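Nolotham's furniture pledge leaves buyers with more questions than tables

Varano, the furniture chain with a store on the Morris Road side of Nolotham, says it will take back any table, chair or dresser it has sold, give the customer store credit and find the piece a second home. The plan was announced Saturday morning with coffee, balloons and a short speech. What it will do for the town's landfill, or for anyone's wallet, is much harder to say.

The pitch is simple enough. Bring in a piece you bought from Varano, let a clerk look it over, and walk out with credit toward something new. The old piece gets cleaned up and sold in a corner of the store at a lower price. Anything too worn for that will be "responsibly handled," according to the leaflet handed out at the door. The leaflet doesn't say who handles it, or where.

The company says it took back 1,092 pieces during a trial at its Stevholm store. That figure was printed in large type on the banner over the checkout. Asked how many of those pieces were sold again, a store manager said the number was still being worked out. Asked how many went to the dump, he said he would have to check with the head office. The head office had not replied by late Monday afternoon.

Those two answers matter a good deal. A take-back plan that resells most of what it collects keeps furniture in use. A take-back plan that collects a lot and resells a little is a coupon with a truck attached.

Then there is the credit itself. It expires after 39 days and can't be used on clearance items, which happens to be where the store's lowest prices are. It also can't be combined with any other offer. A shopper who turns in a dining table and isn't ready to pick another in a little over five weeks has given the table away.

Gwendolyn Ferreira, who has run a repair shop in Nolotham for most of her working life, read the leaflet twice before giving her view of it.

"They're paying people to buy another one," she said. "If you wanted tables to last, you'd sell the screws. I can't get the screws."

She has a point about the screws. Varano does not sell spare parts at the Nolotham store, and a clerk there said that replacement hardware can be asked for only within two years of purchase, with a receipt. Customers who have lost the receipt, or who bought their chairs in year three of somebody else's marriage, are sent to the hardware store across the street. Ferreira says a loose leg is the most common problem she sees and that most can be fixed in less time than it takes to drive to the mall and park.

Her own interest should be noted. She fixes furniture for money, and a plan that sends old pieces back to the seller is a plan that sends them past her door. She admits this freely. She also says that business has been slow since spring and that she would be glad to do repair work for Varano if the company asked. It hasn't.

The town has been cautious too, though you wouldn't know it from the press release, which calls Nolotham "our partner in this effort." The town clerk's office says there is no written agreement. What exists is a letter thanking the company for its interest in cutting waste, sent after a meeting in August. The company asked for a break on its trash hauling fees at that same meeting. That request is still open, and the press release leaves it out.

None of this means the plan is a bad one. Bulky trash is a real cost here. The transfer station has raised its drop-off charge for furniture, and anyone who walks the streets near the college at the end of spring term has seen couches on the curb in the rain. If the store takes even a modest share of that off the town's hands, people will be pleased, and they should be. But couches on the curb come from everywhere, and Varano takes only its own.
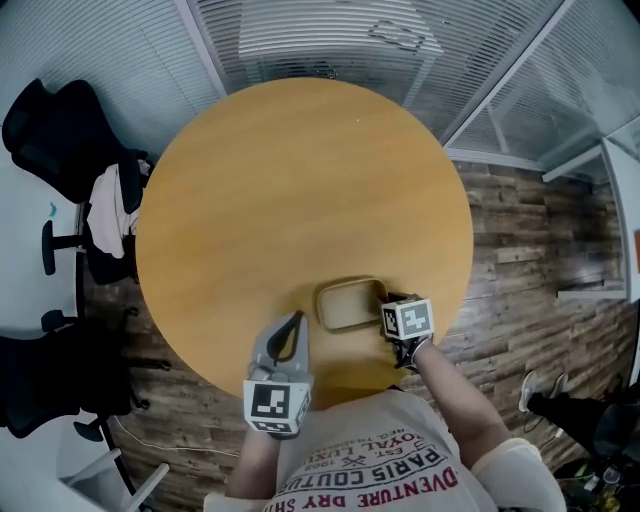
It is also fair to ask what condition a piece has to be in. The leaflet lists "normal wear" as fine and "heavy wear" as not, and leaves the line between them to the person at the counter. A water ring on a tabletop could go either way. So could a chewed chair leg, as any dog owner will tell you. On Saturday, five pieces were brought in before noon. Two were turned away, one for a split seat and the other over a coat of paint its owner had put on herself – neatly, to judge by the part sticking out of her hatchback.

She was told that painted furniture counts as altered. She said she had watched the store's own video on how to paint it.

The manager said the rules may be adjusted as the store learns what customers bring. He said the same rules were used in Stevholm and that there had been few complaints. He did not have a number for those either.

A better test would be easy to set up. Varano could post what it takes in, what it sells again and what it throws out, month by month, on the same wall as the banner. It could let the credit last a year. It could put a bin of screws by the register – Ferreira says she would buy the first bag.

The take-back desk is open during regular store hours. Pieces must be clean and assembled, and customers have to carry them in from the parking lot themselves. Pickup from home is offered for a fee, which is taken out of the credit.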